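Annual Gatherings and Who Keeps Them Going
Project report, Roman Ziółkowski

3. Method

I looked at how a shared yearly meal survives after its first host stops hosting. I chose two: the Hanby soup night, held in a church hall, and the Brultemdale corn supper, held outdoors every August. I interviewed 16 people who had cooked, hosted or cleaned up for at least one of them. Each interview followed the same seven questions, and I typed up my notes the same evening.
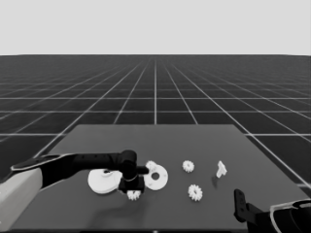

Figure 1. Simulated arm above the table, gripper pointed down.

4. Results

The Hanby soup night has changed hosts three times. Every new host had already cooked for it, and the recipe sheet was passed along with the job. The guest list was not, so each host rebuilt it from memory. Attendance dropped in those years and then recovered.

The corn supper is larger. Last year's sign-in book had 107 names. It has had one host, Mrs. Zornetti, from the start. Most guests I spoke to could not say who would take over from her. Two cooks said they would help but did not want to be in charge.

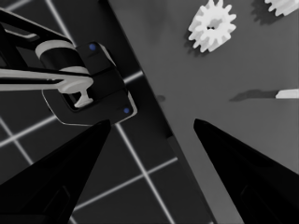 Figure 2. Close view between two gripper fingers, second arm at upper left.

5. Limits

I only spoke to people who still attend. Former guests may see things differently. The Chevalier family, who started the soup night, did not reply to my letter, so its early years rest on what later hosts told me.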